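Trekis Hand-Held Teaching Gripper

Home > Teaching Tools > Grippers > Trekis

Show the task with your own hand, and let the robot learn from it.

Trekis is a gripper you hold and move yourself. You pick up the object, fold it, place it or pass it over, and the tool records what it sees and how wide the fingers are open. The recording goes later to the arm in your cell. During the teaching you don't need the arm at all, so it can continue its normal work.

The finger pads are soft foam in a cupped shape. We chose them after many trials with cloth, because flat hard fingers let thin fabric slide out at the corner. With the cupped pads the fabric gathers between them and stays there with a light squeeze. They are also good for small bottles, sponges and fruit. For flat sheets of paper or coins we recommend to order the narrow pads, which are sold separately.

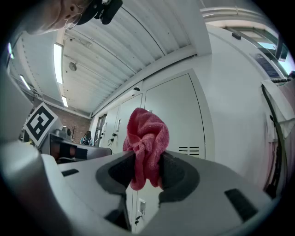

The second point our customers ask about is position. Trekis finds its place in the room with the camera and with printed square markers. Put one marker where the tool can see it at the start of each recording, on a stiff board and without shine. If you change the place of the board in the middle of the day, please make a new map first. Old recordings stay valid with the old map - they should only not be mixed in one folder.

What you can teach well

Soft goods: towels, cleaning cloths, socks, bags. Begin with the object in a different shape each time, also crumpled, or the robot will know only the tidy case. For a simple pick and place task we advise 50 recordings as a first test. For folding, plan 500 and check the result before you collect more.

Two-hand tasks are possible with a pair of Trekis tools. Both must be started from the same Clata session, otherwise the clocks will not agree.

Teaching by remote control

Some tasks are better shown on the real arm, for example when the force is high or the place is not safe for a hand. For this we offer the Tagle remote handle. It uses the same file format, so you can train with both kinds of recordings together.

In the box

Trekis gripper with foam pads mounted
4 spare pads
Marker sheets for printing (file) and one ready board
USB-C cable
Memory card, 256 GB
Clata license for one computer

Good to know before you order

The foam becomes flat with use. Change the pads when you see that the cloth turns in the grip. Clean them with a damp cloth only, no alcohol. The camera window must be free of finger marks - please check it every morning, it is the most common reason for a lost recording.

The mounting plate for your robot arm is not included. Write to Atport with the model of your arm and we will tell you which plate is correct and when we can send it. Orders made before March receive the older plate with two screws less, it has the same strength and fits the same pads.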